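Talk notes, toy library evening, Wandton branch

Okay, deep breath, say hi, thank Aroha Tautahi for the loan of the hall and the very loud kettle. Then straight into the story about my first winter running the toy library, when I said yes to every donation and ended up with 537 items and shelf space for maybe half of them. Pause there. People usually laugh, and if they don't, keep going!

Main point for the first part: borrowing works best when a family can see what they're getting. We switched from deep closets to open bins in December and loans went up by 67 that month. Mention that the bins came cheap — Marina Lazaridis found them at the Barroso closing sale and talked the guy down twice (she will be in the room, so wave).

Talk about sorting by kind of play and why I gave up on sorting by age. A four-year-old and a nine-year-old will both happily take home farm animals, and the age stickers only made the older kids shy about asking. Small figures go out in sets, with a card listing what's in the set. Puzzles get bagged and the bag gets a number.

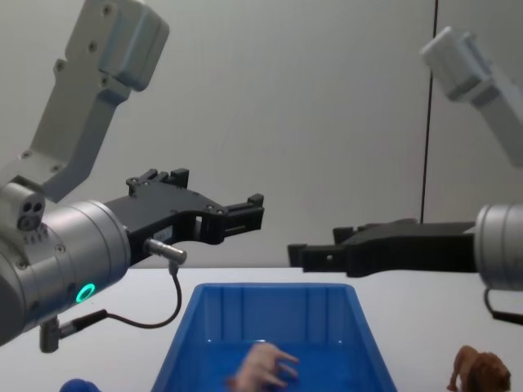
What happens when a piece goes missing? We cross it off the card and lend the set anyway, and the family pays nothing.

Slow down for this part, because somebody always wants to argue about fines. We tried them for 28 weeks and all we got was parents too embarrassed to come back. Tell the one about the mom who mailed us a single domino.

Money next. Our yearly budget is 800 dollars, mostly soap, labels and batteries. Skip the spreadsheet if we're running late.

Finish with the sign-up sheet by the door, then questions until they need the hall back.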